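Hallance Residents' Board
Forum index > Household and Waste > Collection rules

Topic: Revised sorting requirements for mixed packaging, effective October

LuseckDistrictOffice
Moderator
Posts: 700

Residents of the Luseck and Barreto districts are advised that the revised sorting requirements for household packaging take effect in October. The principal changes are set out in this post. The full notice has been delivered to all 3126 addresses on the collection register.

Cardboard is to be flattened and placed in the brown container. Boxes with a coated or colored interior will continue to be accepted, provided that all contents have been removed. Rigid plastic, including lids and tubs, is to be placed in the yellow container. Textiles and footwear are not accepted in either container and should be taken to the Menix depot, which is open until 7 p.m.

Contaminated containers will be tagged and left at the curb. A second tag within the same season will result in a charge of $20.

Questions may be posted in this topic.

barreto_row_9
Member
Posts: 41

Thank you for the notice. I request clarification on two points.

First, the previous rules required that plastic lids be left attached to their tubs. The new notice refers to "lids and tubs" without stating whether they are to be separated. Second, the notice does not say whether a tag issued before October counts toward the charge.

LuseckDistrictOffice
Moderator
Posts: 701

Lids are to be removed and placed in the yellow container separately. Tags issued before October will not be counted.

northgate.tenant
Member
Posts: 200

I must register an objection to the treatment of textiles. Until now, clean cloth could be left beside the container in a clear bag on collection mornings. The Menix depot is on the far side of the rail line, and the bus that served it was withdrawn in the spring. For residents without a car, the revised rule amounts to the end of textile recycling. I would expect most of this material to go into general waste, and the district will then pay to have it buried.

The notice offers no reasoning on this point. If the contractor has declined to continue the service, residents should be told so.

Quillhouse
Member
Posts: 88

I do not share the previous member's view. The clear-bag arrangement never worked well on our street. Bags were opened overnight, and whatever was not wanted was left on the sidewalk, where it was rained on and had to be thrown away. A staffed depot is a reasonable answer to that problem. I would support longer opening hours before I would support a return to bags.

On the matter of packaging, our household has adopted the practice of sorting on the table once a week, before anything is carried downstairs. Cardboard goes to the left, plastic to the middle and cloth and footwear to the right. It takes very little time and we have not been tagged since we began. 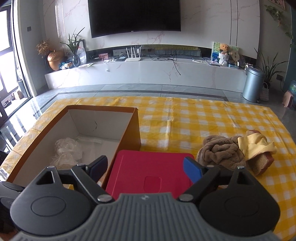 Our sorting table: box, plastic lid, textiles and a slipper for Menix.

The filling comes out of the box before it is flattened. I mention it only because our neighbors were tagged for paper filling left inside a shoe carton, and the notice is strict about contents.

northgate.tenant
Member
Posts: 201

I accept that bags were opened on some streets. That is an argument for locked textile banks, of the kind used in Hallance center, and I fail to see how it supports removing the service altogether. A household that can drive to Menix loses nothing under the new rule. Mine does.

barreto_row_9
Member
Posts: 42

A further question for the office. Is tissue paper to be placed with the cardboard, or is it general waste? The old leaflet said general waste. The chart on the lid of my new container shows it with paper. They cannot both be correct.

I am inclined to agree with northgate.tenant regarding the banks. There was one behind the Barreto library for years and I do not recall any trouble with it.

Quillhouse
Member
Posts: 89

There was trouble with it. It was removed after it had been filled with household rubbish on several occasions, and the matter was discussed on this board at some length. I would not oppose a new bank if it were emptied on a fixed schedule — the old one was emptied only when someone complained.

LuseckDistrictOffice
Moderator
Posts: 702

In reply to the points raised:

Clean, dry tissue paper may be placed in the brown container with cardboard. The chart on the new containers is correct and the old leaflet should be discarded. Used tissues and paper towels remain general waste.

The clear-bag service was ended on the recommendation of the collection contractor, which reported that a large share of the bags were wet or open by the time of collection. The office acknowledges that this should have been stated in the notice.

No textile banks are planned for the current season. Members wishing to propose a site may do so in writing to the district office. Proposals should name the owner of the land and confirm that a collection vehicle can reach it.

sedge_and_stone
Member
Posts: 20

Could the office also confirm whether slippers and similar soft footwear are treated as footwear or as textiles at Menix? I was directed to one hatch and then sent to the other.

LuseckDistrictOffice
Moderator
Posts: 703

Footwear of all kinds goes to the left-hand hatch, tied or banded in pairs. Single shoes are not accepted. The depot has been asked to correct its signs.

northgate.tenant
Member
Posts: 202

I thank the office for the explanation concerning the contractor. I will be submitting a proposal for the parking lot on Northgate and would welcome the support of other members on that street. A draft will be posted in a separate topic.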